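The accessory bench at Hutberg handles small lots: hair ties, bows, beaded bracelets, anything that arrives mixed in one bag and has to leave in one box. The woman who runs it has done the work for 4 years and agreed to talk on a Friday, between two deliveries from Pralonham.

Her method begins with the box, and the lid comes off first. "The lid is a tray," she says. "White inside, low walls. Small beads show up on white. On a patterned cloth you lose them."

She spreads the lot in front of the lid before anything goes in. Fabric and beads start out together, and she does not separate them by color. "Color is the last thing I look at. I sort by what snags. A woven bracelet made of tiny beads will catch on a scrunchie, and then you pull, and then the thread goes."
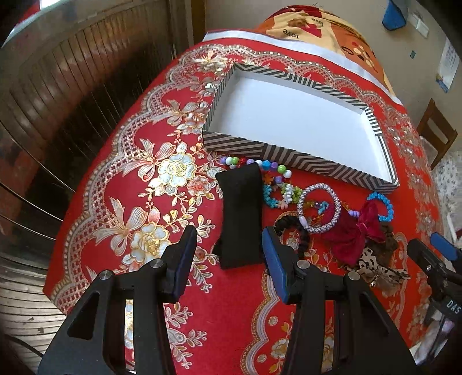

Strung beads are laid straight, she continues, and closed bracelets are kept flat. Flower-shaped beads need more attention than round ones. "Round beads slide past each other. Flower shapes lock. If two strings of them cross, lift the top one. Don't drag it."

Bows go in last. A large bow with a center knot keeps its loops only if nothing rests on them, so it takes a corner to itself. Wide black bands are folded once and used as a divider - a habit she picked up at Rullden, where inserts were never in stock.

Lot 1237 came back to her in September with a complaint about tangling. She checked it against lot 1067, packed in the same type of box, which had no complaint. "The difference was the order. In 1237 the scrunchies went in on top of the bracelets. In 1067 they were underneath."

She now allows 3 layers at most, with tissue between them. Asked whether a deeper box would help, she said no. "Deeper means more weight on the bottom string. I'd take a wider one."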